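Spring shoe cleaning, May 24, 2018

Welcome to the small gallery page of our repair and cleaning corner in Uvholm. We are open since August, and in this time we have learned that most people bring us one kind of thing: dark shoes and bags with mesh fabric, which they believe are finished. Many of them only need a brush and some patience.

I write here what we do with such fabric, because the same questions come by mail every week. Leather and suede have their own page.

**Before the water.** Take out the laces and the insoles. Knock the soles together outside, not over the sink. Then brush the mesh dry, always along the rows of holes. If you brush across, the dust goes deeper into the knit.

**The soap.** We use the plain liquid soap from Plakton, 2 caps in a bowl of lukewarm water. Wool soap is also fine. Please no bleach, also on black — it turns brown at the edges and we can not bring the color back.

**Drying.** Fill the inside with white paper and change it after 4 hours. Printed paper can leave marks on a pale lining. Keep away from the heater.

**The last look.** Black mesh can seem clean in the evening and show everything the next morning by the window. We turn each piece slowly and look at the folds and the lips, where the knit bends.

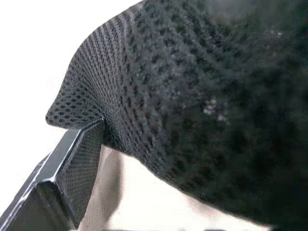 Black knit mesh, close. The pale specks sit on the surface like lint or dust, and for this a piece of tape is better than water.

A reader from Gedholm wrote to us that tape left glue on her bag, and that she now takes a damp rubber glove and strokes in one direction only. We tried it on an old pair and it works well, also on felt.

Repairs of torn mesh cost from 50, please ask first. The shelf number for pick-up is on your ticket.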